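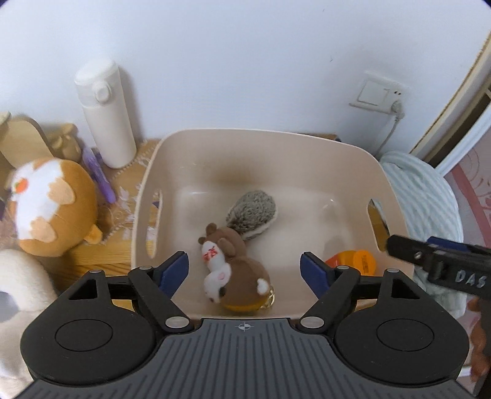

*Squirrel's in the basket, cat's still waiting its turn.*

**plushpile_81** – Okay, I finally started on the table! It's been plushies on top of snacks on top of blanket since January, and on Friday night I got out the beige basket and went for it. I LOVE this basket. Handles cut right into the sides, rounded corners so nothing snags, and it wipes clean in a second. The squirrel keychain got first pick. Question for you all: do you sort by size, or does everybody go in together?

**Orathai Klinhom** – Everybody together, always! Mine live in one big bin by the door and my daughter digs through it like treasure. But take the squirrel out. Keyrings catch on fluffy fur, and I lost a good chunk of a rabbit's ear that way.

**hultik_fan** – Disagree with Orathai, sorry. One bin is how you end up with a flat cat at the bottom. I do small ones in a basket and big ones on a shelf, and I've kept it going for 26 weeks. Keyrings are fine if you tuck them under the toy.

**plushpile_81** – Ooh, I hadn't thought about the keyring. That tail is so fluffy, I'd cry. One more from the same night, before the snacks got moved: 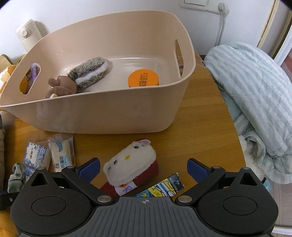

Photo: plushpile_81 / Resimgate Tidy Board

The one with the red bow is my favorite, and I can't decide if it counts as small. Also yes, there's a bread roll on the toy table. I get hungry when I clean!

**Boonmee Wiriya** – Bread first, toys second, that's my only rule. Crumbs get into fleece and stay there for life, so I'd shake that striped blanket out on the balcony too. Love the colors on it, by the way.

**hultik_fan** – Red bow is small. Basket. Final answer.

**Orathai Klinhom** – Red bow is a display toy and you know it. Put her on the shelf next to the orange and white one!

**plushpile_81** – You two are killing me, haha. I went back and forth on it for ages with the toy right there in front of me.
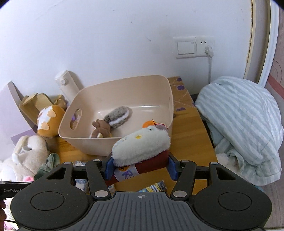 So my plan is keychains and little round things in the basket, long-eared and floppy ones along the wall where they can lean on each other. The blanket gets folded and goes to the bedroom (I keep saying that). If it all fits I'm doing the closet next, and that's 20 more, easy.

**Boonmee Wiriya** – Leaning works until one goes, then they all go. Get 3 bookends. I use the plain metal kind and they hold up even my heavy bear.

**hultik_fan** – Bookends, yes! Great call. Still against mixing keychains with the rest, though.

**Orathai Klinhom** – Wait, so now you're against it too? That was my point up top!

**plushpile_81** – Getting bookends tomorrow. Will post the closet when I'm brave enough.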